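January 19, 2019

Laundry again. Marianna rang at 2 to ask if Periklis still needed his blue things for Treritz, and he does, so I got on with it. I'd let the pile sit too long and everything was creased.
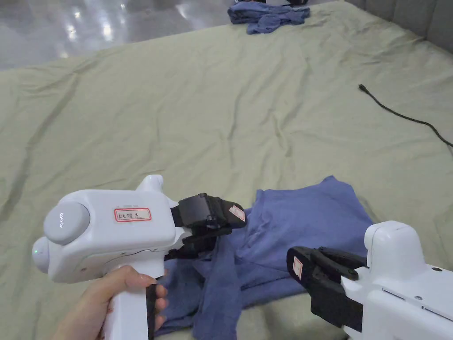

Anjana says to shake each piece out hard before folding. I tried it and my shoulder didn't care for it.
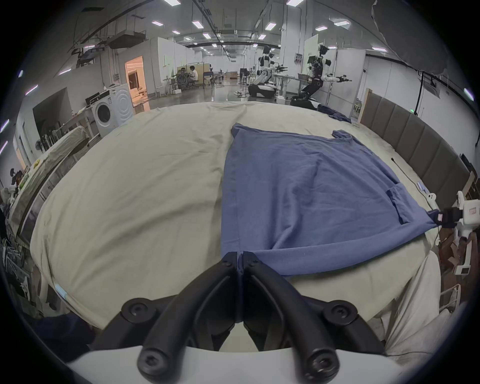

T-shirts are the job I mind least. I used to fold them in half and hang them over a chair, and Mum never let that go. The blue one went flat on the cream sheet, and I kept at the bottom hem until the side seam ran nearly straight. Had tea after.
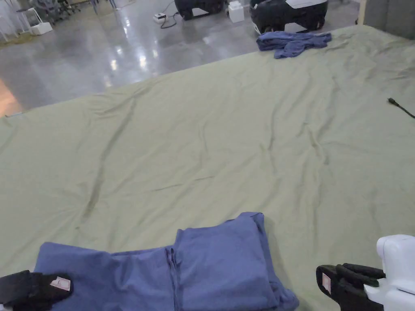

Eirini wants the green sheet back before the 23rd. It's a good size for folding on, even with the long wrinkles in it. One blue piece folded into a rectangle, the other still in a bunch near the far edge. Must ask Aliki about the bus.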